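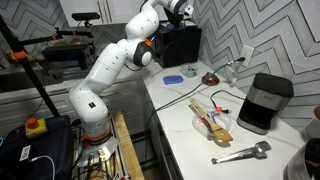
Kabel quer über die Arbeitsplatte, Ecke mit zwei gefliesten Wänden: wie ordnen?

Rukhsana Afridi
August, 21:40 Uhr

Meine Küchenzeile endet in einer Ecke, beide Wände gefliest. Arbeitsplatte in weißer Marmoroptik, ganz hinten in der Ecke steht ein schwarzes, kastenförmiges Gerät. Steckdosen gibt es nur im Fliesenspiegel, keine unter der Platte. Folge: Ein langes schwarzes Netzkabel läuft von hinten über die gesamte Tiefe nach vorn und hängt über die Kante. Dazu kommen Kleinteile, die keinen festen Platz haben: Deckel, eine kleine Kunststoffdose, eine flache durchsichtige Schale, in der Pfannenwender und Stecker zusammen landen.

Gesucht wird eine Lösung ohne Bohren in die Fliesen (Mietwohnung). Der Abstand der Steckdose zur Ecke beträgt 35 cm. Am Gerät möchte ich nichts ändern. Reicht es, das Kabel hinten aufzuwickeln, oder spricht etwas dagegen?

Chae-won Ahn

Aufwickeln nur bedingt. Eng gewickelte Leitungen geben die Verlustwärme schlechter ab, bei Heizgeräten ist das relevant. Maßgeblich ist das Typenschild. Bei 10 A Stromaufnahme würde ich die Leitung grundsätzlich nicht als Bund hinter das Gerät legen, sondern in weiten Schlaufen führen, ohne Kontakt zum Gehäuse.

Zur Führung selbst:

Leitung an der Wand entlang verlegen, im Winkel zwischen Fliese und Arbeitsplatte. Selbstklebende Kabelclips halten auf glasierten Fliesen gut, wenn vorher mit Isopropanol entfettet wird. Nicht auf die Fuge kleben. Ich verwende die Clips von Avard, Breite 2 cm, rückstandsfrei ablösbar mit Zahnseide und etwas Wärme vom Föhn.

Der Überhang an der Vorderkante muss weg, unabhängig von allem anderen. Wer daran hängen bleibt, zieht das Gerät mit. Wenn die Leitung dafür zu lang ist, die Überlänge in einen offenen Kabelkorb legen, der seitlich an der Wand steht. Abstand zu Spüle und Kochfeld einhalten.

Die Schale würde ich auflösen. Holzwender gehören stehend in einen Behälter, damit das Blatt nach dem Spülen von allen Seiten trocknet. Stecker und Adapter in eine Schublade, getrennt von allem, was mit Lebensmitteln in Berührung kommt.

Nighat Gondal

Bei mir steht alles in einer Kiste unter der Spüle. Deckel auch. Clips hatte ich mal, sind nach einem Winter abgefallen.

Bartosz Jabłońska

Ergänzung zu Chae-won: Unter der Spüle keine Adapter lagern, dort ist es im Fall einer Undichtigkeit als Erstes nass.

Zu den Deckeln: flache rechteckige Deckel hochkant in einen Tellerständer, Fach neben den Dosen. Den Ständer von Prirnov gibt es schmal genug für einen Unterschrank mit Auszug, Artikelnummer endet auf 3180. Dosen ohne Deckel stapeln, sonst staut sich darin Restfeuchte.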